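Visit report: two-arm workcell at the Riletti demo room, Tarkulville

Our workshop has been looking for a bench-top two-arm setup since February, mainly for handling flat framed goods that come in too many sizes for fixed jigs. Riletti sells one under the name Levley, and I spent a morning at their Tarkulville office to see it. Masanobu Kobori ran the arms. Unathi Matlala from the sales side answered the questions about price and support.

The demo room is on the street side of the building, with a large window behind the tables. I asked whether the daylight was a problem for the wrist cameras. Kobori said they redo the exposure settings when a customer's site is brighter than theirs, and that this is part of the install. I would want that in writing.

The Levley package is two arms, two grippers, the wrist cameras, a controller and a license for the teaching software. The table is extra. You can teach by leading the arms by hand or by remote operation, and the software saves each run as a separate session. Kobori's advice was to record 23 runs of a new task before judging whether it will work.

We had asked to see a frame handled, as that is our job most days. They used one with a light wood border and a gray panel with the digits 08 printed on it. Other items stayed at the back of the table, a latch box with colored doors and a tennis racket among them, and Kobori left them where they were.
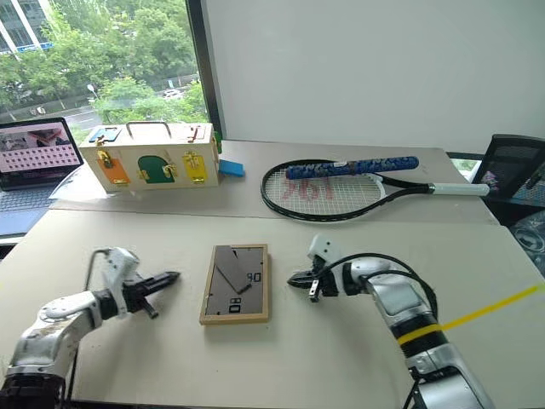

The two grippers on either side of the frame, Riletti demo room.

Long, narrow fingers are a good match for a thin border. My concern is grip force. The software sets it as a percentage with no unit, and I could not get a figure for what that means at the fingertip. Matlala has promised a data sheet. Our softer moldings dent easily, so this matters more to us than speed.

Cables were the other thing I looked at closely. They run outside the arms and hang in loops near the wrists. On our benches, where people reach across for clamps and glue, I would expect them to catch sooner or later. Riletti offers a sleeve kit as an add-on, but did not have one on hand to show me.

I also asked about holding a frame upright with one arm so that the other can work on it. We do this by hand when we fit hangers — it is slow and hard on the wrists. Kobori teaches it as two separate skills, the lift and then the approach, and joins them in the software afterward. 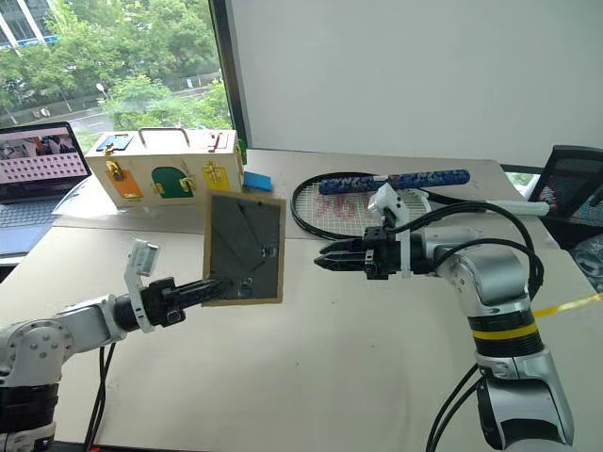
PRICE AND SUPPORT

Matlala quoted a rental of 1,000 a week, with training for two people included. Delivery is 17 working days from a signed order. Purchase is possible, but the price depends on which table and sleeves are chosen, and I did not ask for a full quote on the day.

Support is by phone and remote login, nine hours a day. On-site repair is handled by a contractor called Shezi, who also stock the spare fingers. I have asked for the name of a current rental customer we can call.

My recommendation is a rental of four weeks on the hanger bench, once the grip force data sheet has arrived and we have seen the sleeve kit.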